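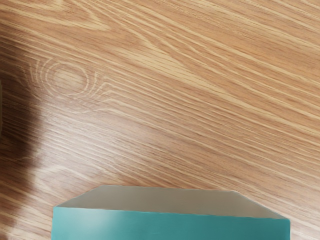 Figure 1. Simulated camera view of the tabletop and the teal box.

What the wood grain did to my box detector
Project report, robotics stream
Supervisor: Niloufar Abbasi

1. Why I picked this

When I started this project in February I wanted to do something with grasping. Everybody wants to do something with grasping! Niloufar talked me out of it over one very long coffee, and her argument was pretty simple: an arm can't put anything in a box if it's wrong about where the box is. So my project became the step before the fun step. Given one simulated picture from the camera, find the rim of an open-top box on a table, well enough that a placing program could use the answer.

I figured that would take me two weeks. The box is a strong teal, the table is brown, how hard could it be? (Reader, it took the whole term.)

2. The setup

All my pictures come out of Hekent, the simulator our lab uses. The table is wood with lots of fine diagonal grain, and there's a knot up in the top left corner with rings around it. I didn't choose that texture, it was the default in the scene Hooman Ebrahimi handed over to me, and for the first while I didn't give it a second thought. The box is teal on the outside and a pale greyish white on the inside, and that colour change ended up mattering a lot.

I rendered 3215 pictures in total. Between them I changed the box position, the light direction and how much of the box the camera could see. I trained on 1551 of them and kept the rest back for testing, apart from 14 that I threw out when I found the box had landed completely outside the view. That was my own bug – I had the width and the depth of the table swapped in the placement script.

Figure 1 shows the kind of view I ended up caring about most. The bottom edge of the picture cuts the box off, so you get the back wall, the two slanted corners and the straight front rim, and then the front wall just runs out of picture. I called these "low views" in my notes and the name stuck.

3. Method

I tried two things.

The first was the old-fashioned way. Pick out the teal pixels, find the straight lines near them, and join the lines up into a rim. No learning at all. I wrote it in an afternoon and I was very proud of it.

The second was Esus, a small network that Kátia Dantas built in our group last year for finding corners on parcels. I kept her layers the way they were and only changed the last part, so that it gives four rim corners and also a yes or no for each one: is this corner inside the picture? Kátia helped me with the training settings, and she was very patient about me asking the same question three times.

To score both of them I measured how far each guessed corner was from the true one, which the simulator gives you for free. I only scored corners that were inside the picture. Manouchehr Mousavi asked in my mid-term talk whether that was fair to the colour method, because it doesn't know a corner can be missing. It's a good point, so I also scored the full views separately.

4. What happened

On full views the colour method did fine. On low views it fell over. The teal part gives you a nice front edge, but the far side of the rim is pale wall against pale wood, and where the sheen on the table washes out the grain there isn't much contrast to hold on to. Then the line finder goes looking for something straight and long, and what does the table have heaps of? Grain. A lot of my worst guesses had a back edge running off on a diagonal, happily following a stripe in the wood.

Esus was better on low views from the first training run, and it hardly ever mixed up a stripe with the rim. It had its own trouble though. When a shadow lay on the table close to the box, it tended to pull the nearest corner toward the edge of the shadow. More training pictures with soft shadows helped with this, and I wish I'd put them in sooner.

I also did one check that wasn't in my plan. Ifor Pritchard, who has the desk next to mine, wondered if I'd get the same ranking on a plain table. So I swapped the wood for flat grey and ran the tests again. The colour method got a lot better and Esus barely moved. I like this result the most out of everything in the report, as it tells me the grain really was the thing hurting the line finder.

5. What I'd change

I only used one box and one wood texture. Anybody reading this should be careful about carrying my results over to other boxes, or to a real camera. I'd have loved to try it on the arm in the Rahimi room but I ran out of term.

I'd also save the random seeds from day one. I lost most of a week trying to get an early run back, and never did.

The scripts and the trained Esus weights are in the shared folder, and Hooman has the corrected placement script for whoever takes the scene next.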